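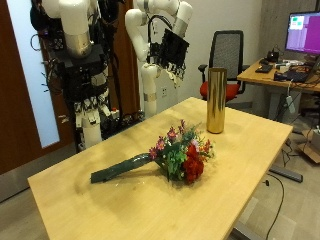 Progress report to the Galanside Foundation, second reporting period, 23rd April

The Helerville Memory Cafe met every week of the reporting period except during the week of the ice storm, when the county closed all public buildings. Attendance has grown steadily and the mix of people has changed, with more family caregivers now staying for the full session. Table activities remain the center of the program. Flower arranging, with artificial red roses, small pink daisy-like flowers and a tall gold vase, is the one most often requested by participants in the middle stages of dementia. Artificial stems can be handled many times over, and they raise no concerns for participants with allergies.

Use of grant funds

The Foundation awarded $4000 for the year. Spending to date has gone to activity supplies, refreshments and transportation vouchers. Supply costs are below budget, as several items were donated. Transportation costs are above budget. The Rollura van service raised its fare for door-to-door trips in the winter, and demand for vouchers rose in the same months. We ask the Foundation's permission to move the unspent supply money to the transportation line. The total request would not change.

Staffing and training

Yetunde Ogundipe continues as program coordinator. She completed the advanced dementia care course in the winter and has since trained 5 new session helpers. Each new helper attends two sessions as an observer before working with participants. One helper left the program to take full-time work, and we expect to fill that place before the summer.

Caregiver support group

The caregiver group was added at the Foundation's suggestion and meets in the side room during the second half of each session. It had a slow start. Caregivers told us that they did not want to leave their relatives so soon after arriving, and the group was moved to a later time. Attendance improved after that change. Topics have included sleep, driving, legal planning and how to talk with grandchildren about memory loss. The session on driving ran well past its time and will be repeated.

Difficulties during the period

Parking at the community building is still a problem on days when the gym is in use. The building manager has agreed to reserve 6 spaces near the side entrance - signs are on order. The sound system we had hoped to use for the music sessions does not work well for people with hearing aids, and we are looking at a portable loop system. Cost estimates will be sent separately.

The Ren participant survey was given out on paper only. Return rates were low, and many forms were partly filled in. For the next round, helpers will go through the questions in person with those who would like assistance.

Plans for the next period

Sessions will continue on the present schedule through June, when the building closes for floor repairs. The public library has offered its meeting room for those weeks. A letter with directions and van pickup times will go to all families before the move. The final financial statement will follow at the close of the grant year, with receipts attached.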